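Introduction to Packaging
Week 3 handout: Plastic film and bags
Instructor: Ermira Kolev

Read this before lab. You do not need to memorize the temperatures, but you should be able to say which film you would pick for a given product.

Film and sheet

Film is plastic thin enough to bend and fold under its own weight. Sheet is thicker and holds its shape. Different trades draw the line in different places. In this course we go by how the material is sold: film comes on rolls, sheet usually comes flat.

Common films

Low-density polyethylene (LDPE). Soft, stretchy, fairly clear. Used for bread bags, produce bags and liners. It seals easily at low heat and forgives a sloppy seal bar.

High-density polyethylene (HDPE). Stiffer and cloudier than LDPE, and noisy when you handle it. It can be made very thin and still carry weight. Most thin grocery bags are HDPE.

Polypropylene (PP). Clear and crisp. Used for snack bags, shirt bags and flower sleeves. Once a tear starts it tends to run.

Why some films look cloudy

Polyethylene is partly crystalline. Light scatters where the crystals meet the looser material between them, and the film looks milky. A rough surface adds to the effect. This is called haze. Haze is not the same as color: a film with no pigment in it can still look white when several layers are stacked.

Creases also change how a film looks. A fold doubles the layers and bends the surface, so it reflects light differently from the flat film next to it. When you judge clarity, use a flat single layer and hold it the same distance from the printed card every time.

Seals

A heat seal needs temperature, pressure and time. If one goes up, another can often come down. Too little heat gives a seal that peels. Too much thins the film beside the seal, and the bag fails there.

Lab

Work in pairs. Cut 2 strips from each roll and label them before you seal anything. Start the Pavero sealer at 190 degrees C for the PP samples and lower it for the polyethylene. Rok Stoyanova will check your settings. Write down where each strip fails: in the seal, beside it, or in the open film.

Reading for next week: the Shehu chapter on barrier layers, first half only. Lab sheets are due at the start of class.

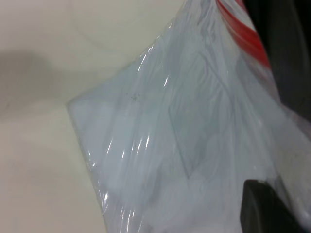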